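26 Dec 2025, bench notes, gripper comparison

Quiet day in the lab, so I finally got the Podora fingers and the old Cemton ones onto the same arm, one after the other, with the same kitchen stuff on the table. I've been putting this off since July (cable routing, mostly, and me being lazy about it).

Started with the Cemtons. Got 8 grabs out of them on the strawberries before one slipped, then the colander rim beat them twice running. They open plenty wide but the tips are just too slick! Swapped to the Podoras after lunch, redid the zero, and the width reading was off by 3 mm until I remembered the offset lives in the Grenell controller config and doesn't get reset with the tool.
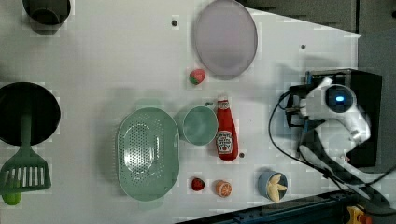

White fingers on, kitchen set out, overhead view.

First impressions: way nicer on small round things. The strawberries and the orange half should be the easy wins, and I want to see how they do on the ketchup bottle lying on its side, plus the banana in the blue bowl, where the fingers have to get down past the rim. The big plate worries me. Low edge, hardly anything to get under, and with the Cemtons I ended up dragging it more than lifting it.

Cable loop still bugs me. With the wrist turned past a certain point it tugs, and I had to stop 2 runs for it. Going to try a longer lead and a clip further up the arm.

Force limit is at 395 in Sultana units, whatever those are, same for both sets so the numbers compare. If you use the arm before I'm back, please leave that alone and write down anything you change.

Next: plate, then the spatula by its handle.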